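Sorting office (Sornbridge)

I've always had a soft spot for the old sorting office at Sornbridge, so forgive me if I go on a bit! It's where letters and small parcels for the town and the villages up the valley get divided up before they go out on the rounds. It opened one September with a single long bench and 4 walks (a walk is what one postie covers on foot), and the biggest of them, Povden, had 1194 addresses on it, which sounds like murder on the knees to me.

Sorting goes in two passes. The first splits everything by village, and the second puts each pile into walking order, door by door. I used to think the second was the easy bit – no chance, it takes far longer. Huva was added later and brought the total up to 3749 addresses, and the parcels soon had to have a bench of their own.

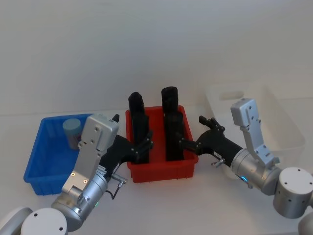
A reader from Huva wrote in to tell me that the second pass was done standing up until the bench was raised, and that the Povden walk was split in two the same year. I'd love to know which year that was.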